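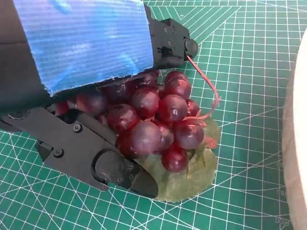 Fluvum > Projets en cours > Halte de Drelura > Rapports au financeur

Catégorie : Tourisme à vélo, cafés de village

Mars — par Dimas Tambunan

Rapport d'avancement à l'attention de Mme Blandine Aubert, fonds Blackwood

Madame,

Je vous présente l'état du projet de la halte cycliste de Drelura, sur la route de la Wonda, pour la période qui va de novembre à la fin de février. Le café est ouvert au public depuis le début de décembre, quatre matinées par semaine pour le moment. La cuisine, elle, fonctionne seulement en partie, et j'explique plus bas la raison du retard.

1. Travaux et équipement

La salle est terminée. Nous avons gardé l'ancien comptoir de l'épicerie, qui a été poncé et verni de nouveau. Le sol a demandé plus de travail que prévu : sous le linoléum il y avait une dalle inégale, et le maçon a dû la reprendre sur toute la longueur côté rue. Cette dépense n'était pas dans le devis initial. Elle a été couverte par la ligne « imprévus », qui est maintenant presque vide.

Dehors, le râtelier à vélos est posé le long du mur nord, avec une pompe à pied et un robinet pour remplir les bidons. Le robinet est fermé pendant les mois de gel. Plusieurs clients ont demandé un endroit abrité, et nous étudions un petit auvent. Je ne le compte pas dans la présente tranche.

Le four reste la difficulté principale. Le modèle commandé en septembre demande un branchement en triphasé, et le raccordement de la maison n'a pas encore été modifié. Le gestionnaire du réseau nous a donné un rendez-vous en avril. En attendant, les gâteaux sont cuits dans la cuisine de la salle des fêtes et apportés le matin, avant 8 heures. C'est une solution correcte pour l'hiver, mais je ne crois pas qu'elle suffira quand la saison commencera. 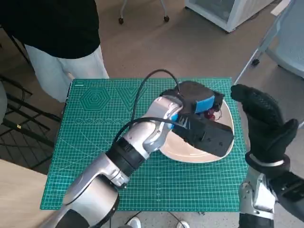

Rapport d'avancement — page 2

2. Fréquentation

Nous avons servi 800 clients pendant la période. Les habitants de Drelura viennent surtout le matin, pour le café et le pain. Les cyclistes arrivent plus tard, en groupe, et ils restent plus longtemps. Le meilleur jour a été celui de la sortie d'hiver du club de la vallée : 89 personnes sont passées par la halte, et il ne restait plus de gâteau à midi. Nous avons appris de cette journée qu'il faut être deux au service, et que la machine à café doit être allumée bien avant l'heure d'ouverture.

Le gâteau aux noix est celui qui se vend le mieux. La tarte au citron est appréciée aussi, mais elle supporte mal le transport — nous la reprendrons quand le four sera en service. Pour les cyclistes qui ne veulent pas s'arrêter longtemps, nous préparons des parts enveloppées dans du papier, à mettre dans la poche du maillot. Cette idée vient d'une cliente, et elle marche bien.

3. Signalisation et information

La carte de l'itinéraire a été imprimée à 200 exemplaires. Elle est distribuée au café, à la gare et chez le réparateur de cycles. J'ai relevé une erreur dans la partie sud : le détour par l'ancien moulin est indiqué comme route revêtue, alors qu'il s'agit d'un chemin de gravier sur la fin. La correction est prête pour le prochain tirage, et nous avons collé une note sur les cartes restantes.

Les panneaux routiers attendent l'accord du département. Le dossier complet a été déposé en janvier. Je n'ai pas reçu de réponse écrite à ce jour. 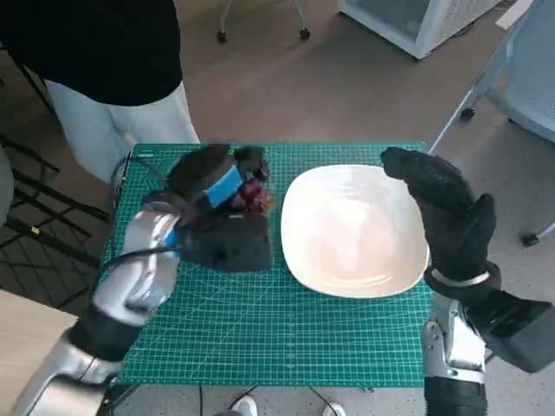
Assiette blanche sur le tapis de découpe vert.

4. Budget

Les dépenses de la tranche sont conformes au plan, sauf pour le sol, comme je l'ai dit. Le détail des factures se trouve en annexe. Je demande votre accord pour déplacer vers la cuisine la somme réservée au mobilier de terrasse, car des tables d'occasion nous ont été cédées par l'école. Sans cet accord avant le mois d'avril, le raccordement électrique devra être payé sur la tranche suivante.

5. Prochaines étapes

— Raccordement du four et premiers essais de cuisson sur place.
— Ouverture six jours sur sept à partir de mai.
— Recrutement d'une deuxième personne pour le service, en contrat saisonnier.
— Nouveau tirage de la carte, avec la partie sud corrigée.

Je reste à votre disposition pour une visite. Le matin est préférable, vers 10 heures, quand les premiers groupes arrivent par la route de la Wonda.

Dimas Tambunan
Fluvum, coordination de la halte de Drelura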